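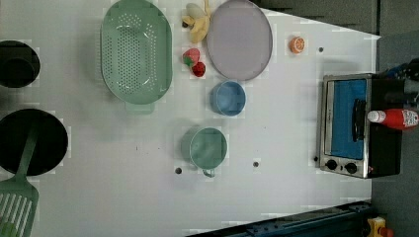 What do students do in a robotics club that builds nothing?

They teach. The members of the Cirnwood Kitchen Crew start with a finished robot arm and spend their year showing it how to handle things, one careful move after another, until it can do a small job by itself.

Cirnwood Students Take a Play Kitchen to the Bustport Robot Meet

CIRNWOOD, February 9, 2019 - The Cirnwood Kitchen Crew, the after-school robotics club at Cirnwood High School, will enter its first competition this spring. The club has signed up for the household class of the Bustport Robot Meet, where student teams ask a robot arm to tidy, sort and set out everyday things on a table.

The club has 15 members, most of them in ninth and tenth grade. They have been meeting in the old drafting room since September, and they have chosen toy kitchen things as their subject. A colander, a mug, a frying pan with a green slotted spatula, a toaster oven, a banana with its peel coming away, a strawberry, a ketchup bottle: all of it goes on the white table, and all of it gives the students something to argue about.

"Everybody thinks the pan will be the hard one, and then we spend two whole meetings on the strawberry," said Jozef Van Wijk, who teaches physics at the school and started the club. "It is small and it rolls and it has that leafy top. The kids have opinions about strawberries now that I never expected to hear in a physics room, and I love it!"

The work goes like this. Two students take the controls and guide the arm through a task, such as putting the banana on the plate or standing the mug next to the bowl. A third student reads the task card out loud and calls the start and the stop. A fourth keeps the log and writes down whether the try was a success, a miss or a "nearly" (the club voted to keep "nearly" as its own category after a long debate). Then the table is laid out again in a new way and the next group steps up.

Each recorded try is called a run. When the club closed its log for the winter break it had 1729 of them, every one entered by hand and checked by a second student. The runs are used to train the program that will steer the arm at the meet, when the students have to take their hands off the controls.

That last part is where the nerves come in. In January the club held its first full hands-off afternoon, with parents and younger brothers and sisters watching from the back of the room. The arm was given 10 tasks and finished 5 of them. It put the orange slice in the bowl on the first try, which got a cheer you could hear in the gym. It also carried the ketchup bottle very slowly past the plate where it was supposed to go and set it down on the far side of the table.

The students went back through the log the following week and found that nearly all of their ketchup runs had started with the bottle in the same corner. They have been moving it all over the table ever since, and on top of the toaster oven too.

"We were teaching it where the bottle was," Van Wijk said. "We wanted to teach it what the bottle was. A ninth grader worked that out before I did, and she drew it on the board for the rest of us."

The club's arm is a Weltska tabletop model, bought secondhand with money from two bake sales and a school equipment grant. The local machine shop Verschueren drilled the mounting plate and has let members visit to see how its own automated line is set up. Three of the students now spend part of each meeting on safety checks that they wrote after that visit. The checks cover the cables, the stop button, the speed setting and long hair, and the list is taped to the door.

At the Bustport meet, each team will get a table it has not seen before, laid out by the judges. Teams bring their own objects, but they do not choose where anything goes. They have one practice round and two scored rounds. Points are given for finished tasks, for gentle handling and for how well the students can explain what the arm did, including when it did something they didn't want. The Cirnwood students have been practicing that part on each other, and on Van Wijk's physics classes.

Before then, there is plenty left to do. The slotted spatula is still a problem, as the arm tends to take hold of it too far up the handle, and the head swings around and knocks into whatever is close by. The tenth graders are working on a set of runs with the spatula lying at every angle they can think of. The ninth graders have asked for more fruit.

The club will hold an open practice at the school before the meet. Families, neighbors and students from other schools are welcome to come in, lay out the table any way they like and read a task card for the crew. New members can join at any time, and no experience with robots or programming is needed.

For the date of the open practice, or to ask about joining the club, contact Jozef Van Wijk through the main office of Cirnwood High School.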